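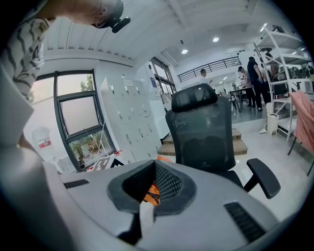 Third week on the hand-held gripper and I think the shell is finally where I want it, so thank you all for putting up with me on Wednesday evenings. I've kept the light grey body and lined the V-shaped opening with fine black mesh, and the slotted grilles have gone in as well, the narrow one to the left of the opening and the bigger one over to the right. The camera is very wide, so the body fills the whole bottom of the view and everything near the sides bends – even the shelving leans. Would you crop that off or leave it in?

Gostura
Lovely work! Leave it in, I'd say. You want to see your own fingers when you're training the arm later on, and you can always crop afterwards.

Cavero_bench
I don't agree, sorry. On mine I recorded 4000 clips with the body in view and a good part of each one was plain grey plastic. Tilt the camera up by 8 degrees and try again.

Vilmos Balogh
Tilt it too far and you lose the fingertips, though. I went up 6 on the Grukard and had to come back to 3 – a whole weekend of reprinting brackets, and my wife still brings it up.

Gostura
3 sounds sensible to me. Bring it over in October and we'll try both brackets side by side, I'll put the kettle on.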